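Mestenen

README for the Mestenen subset of Clikumside, a set of tabletop recordings for studying how little an arm can get away with seeing.

The question is dull and we're fond of it. A policy trained on cluttered tables does well on cluttered tables. Give it one object and a lot of white, and it starts to dither, as if waiting for the rest of the furniture. Mestenen holds 3,000 episodes of sparse tables so you can measure the dithering yourself.

Each episode has one head-view video, joint positions, gripper state and a one-line instruction. Most instructions are variations on "move to the cup." We tried for poetry and the annotators declined. 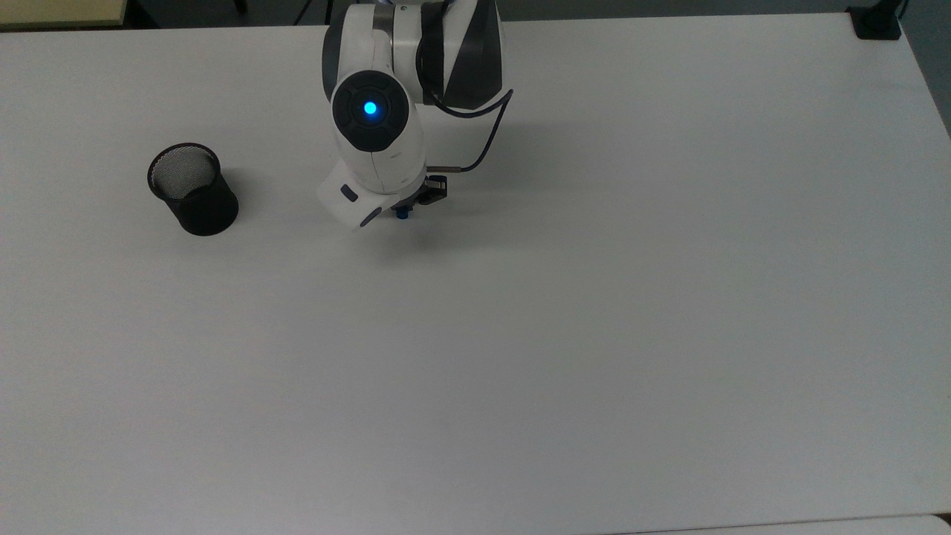
Head view: one arm, one mesh pencil cup, white table.

Results so far: the Skonano baseline reaches the target in 90 percent of cluttered episodes and 40 percent of sparse ones. Adding 50 sparse demonstrations to training closes most of the gap, a humbling return on the architecture work that came first.

Splits are by table layout, so don't reshuffle them. The Kaewkla loader will let you, and your numbers will look terrific.

Known problems
Soft shadows near the gripper fool the segmentation masks – treat those masks as suggestions.
The cable is unlabeled. It gets marked as arm, background or nothing, depending on the episode.
Black mesh lets the table show through, so depth estimates on the cup are mostly optimism.

Released for research use. Bug reports go in the tracker, preferably with an episode number.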